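Stivari sets rules for robots that handle processors

The repair company Stivari has published its first written rules for robot arms that work inside used computers. The rules apply from January in the Nostel workshop, where workstations are taken apart, tested and put together again for resale.

The document has 27 points and fits on 6 pages. Most of them concern the moment when the arm carries a processor to or from its socket. The arm must hold the part only by its edges, and the gripper must not travel over the open socket faster than a person would move a hand there. The machine must stop completely before it goes down. Power cables are to be disconnected first, and a worker must confirm this on the screen. 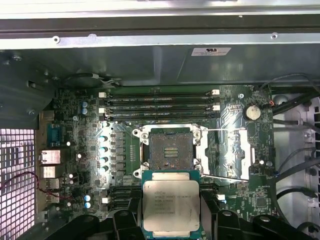
Slow movement is the part of the rules that Volodymyr Hrynyshyn would not change, even if it costs time on every machine. Bent contacts in a socket often mean that the whole board is lost, he said, and the fault is sometimes found only when the computer is back with a customer. He would like to see one more point, about how often the finger pads should be cleaned.

Before the rules were written, the workshop kept a list of stops and errors over 353 processor changes. The list showed that many stops came from loose cables in the path of the arm. For this reason a worker must now tie the cables to the side before the arm is allowed to start.

New operators will have to complete 100 changes under supervision before they can run a station alone. Mansa Dogbe, who wrote the training part, said the number was discussed for a long time and may be lowered after the first review.

The workshop in Kaimal will follow the same rules later in the year. Stivari has also sent the text to its parts supplier Clostent and asked for comments on the section about grounding and static electricity.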